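Glasses task, two-arm setup, still on the first policy. Picking this up from where I left off before the wrist calibration.

Where things stand: the policy trained on the full set of demos (more than 1,000, all teleoperated by Sandamali and me) closes the case fine when the glasses are already in it. It's the part before that which fails. The arm comes down on the temples, closes early, and either drags the glasses toward the front edge or lifts one temple and drops it. I had been blaming the thin frames. After looking through the failed runs again I think the rotation is the bigger problem. Nearly all our demos start with the glasses square to the table, because that's how people set glasses down when they reset in a hurry.

Test for today: same checkpoint, two conditions. A is glasses square to the table edge. B is glasses on a diagonal. Case open in the center both times. 20 runs each. Leave the clutter alone between runs so that the only thing changing is the angle. If I bump something, put it back on its tape mark in the layout sketch and write it down.
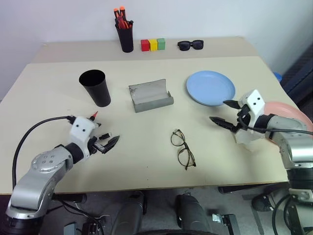

Jomura, January

Layout for condition B. Tortoiseshell pair at the front, temples folded, case behind it with the lid back. Tall black cup left of the case, blue plate to the upper right. The sunglasses stay on the back shelf with the blocks and the pen cup. They're the distractor I care about, given that the instruction only says "glasses."

Results, A: 17 of 20 in the case. Two early closes, one where the glasses went in but sat on the rim and the lid wouldn't shut. I scored that one as a fail.

Results, B: 9 of 20. The misses look alike. The gripper lines up as if the glasses were square, one jaw lands on a lens, and it closes on nothing or on the bridge. Twice it got the pair up and then lost it over the case.

It never went for the sunglasses in either condition. I expected at least a few. The shelf may just be too far back from anything in the demos, so I wouldn't call this a language result. Should be rerun with the sunglasses down on the main surface.

Also tried the Samarakoon trick of holding the gripper above the object for a moment and predicting again before it descends. Only had time for a handful of runs on B, not enough to put a number on. The alignment looked better but the approach got slow, and in one run it hovered until the timeout. Need to check whether the pause length is in seconds or in control steps. The config says one thing and the comment says the other.

Side notes:

- Bemulo logger dropped the left arm's joint stream in run 6 of A. Video was fine so I kept the score, but don't use that run for training.
- Timeout is set to 2,000 steps. Runs that succeed finish well before that. Could be cut to save time on the hopeless ones.
- Guteck jaw pads on the right arm are getting shiny. Swap before the next batch, and don't mix old and new pads inside one comparison.

Next: collect new demos with the angle drawn from a list before each reset, so we stop picking it by hand. Sandamali Pramanik is making the list. Same number of demos as the batch they replace, so the total stays put and we can compare fairly. Retrain, repeat A and B with the same layout. If B comes up and A doesn't drop, move on to glasses with the temples open, where I expect the two arms will have to work together.

Scores are in the shared sheet, tab "angle". Failed B runs are tagged by type, except the last three, still to do.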